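Category: Course Materials / Textile Care and Knit Basics

Unit 4: How Knit Fabric Is Made and Why It Changes Shape

Handout prepared by Soo-ah Maeng

Please read this handout before the practical class. Students who missed the Sunday session can use it together with the reading on fibers from Unit 3. Bring one knit garment from home, a ruler and a pencil. An old garment is better than a new one.

1. Knit and woven

A woven fabric is made from two sets of yarn which cross each other at a right angle. A knit fabric is made from loops. Each loop passes through the loop below it, and so the yarn travels in a curve all the time. When you pull the fabric, the curves become more straight, and the fabric becomes longer or wider. When you let go, the curves try to return. How well they return depends on the fiber, on the size of the loops and on how long the fabric was pulled.

A horizontal line of loops is called a course. A vertical line of loops is called a wale. Students often mix these two words in the test, so please write them on the first page of your notebook.

2. Stockinette

Stockinette has knit stitches on the front and purl stitches on the back. The front is smooth and shows small V shapes. The back shows short bumps. The two sides are not balanced, and this is the reason why a free piece of stockinette curls: the side edges roll to the back, the top and bottom edges roll to the front. A hem, a band or a seam holds the edge flat.

3. Rib

In a rib, knit and purl stitches change places across the same course. The most usual types are 1x1 and 2x2. Rib pulls together in the width and it stretches much more than stockinette - this is why we find it at the neck, the wrist and the waist. Rib also does not curl.

A practice calculation: your gauge is 21 stitches in 4 inches. How many stitches do you need for a flat piece 16 inches wide? Divide 16 by 4, and multiply the result by 21. The answer is 84 stitches. If the pattern asks for one edge stitch on each side, you cast on 86.

4. Washing

Wool felts when heat, water and movement come together. Cotton does not felt, but it can shrink, and it becomes heavy with water and grows long if you hang it. Acrylic is easy to wash, but a hot iron can make it flat and limp forever.

Always read the label first. For hand washing, use cool water and little soap, press the garment gently and do not twist it. Roll it in a towel to take out the water. Then dry it flat, away from the sun and the radiator.

5. Laying out a garment

Put the garment on a flat surface with the front up. Straighten the body first, then the collar, then the sleeves. Smooth with an open hand from the center to the sides, and do not pull on the rib. You can fold a sleeve along the side of the body when the surface is narrow.

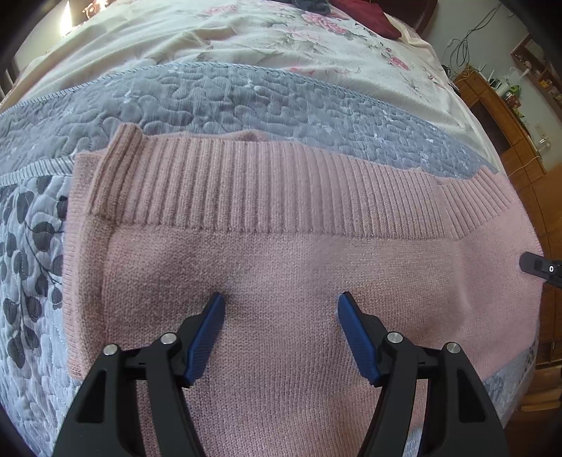

6. Measuring

Measure the width of the body under the arms, from side to side. Measure the length from the highest point of the shoulder to the bottom edge. Write both numbers before washing and again after drying. A difference in one direction only usually means that the garment was stretched when it was wet.

7. Homework

Find one place with rib and one place with stockinette on your garment. Draw four courses and four wales of each. Then write a few sentences about how the edges are finished - hem, band or seam - and what the care label says. Please hand in on paper.

12 shares | 4 comments

Contact the course office | All rights reserved | Back to top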